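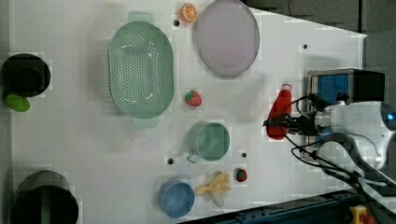

Play kitchen, white table: colander, red bottle, mug, fruit.

Jiselley Playroom, minutes of the February meeting
Started Friday 4:10 p.m., once chairs of adult height had been found.
Chair and minutes: Darren Mellor (he left the room during the vote)

1. Last minutes
Approved. The word "sticky" on page 2 stays in.

2. Play kitchen
The table needs sorting before spring. It was agreed to keep the light-green colander, the lavender plate and both strawberries. The peeled banana was discussed for longer than the budget. One side felt that a banana which can never be unpeeled teaches children something bleak. Banana stays, 5 to 3.
The two dark pots will go on the low shelf, and the blue cup and green mug on the hooks, if the hooks turn up.
The orange slice has no matching orange. Darren to ask Plokerton whether they sell the rest of it.

3. Money
Balance $286. Cloutier quoted $400 for a new shelf unit. There was a silence. Counter-offer of $50 for their scratched one to be made, politely.

4. Storage
Zornar bins, $40 the set. Approved. Labels to have pictures on them, mainly for the benefit of the parents.

5. Any other business
The door still squeaks. Carried over again.

Closed 5:25 p.m. Darren to bring hooks.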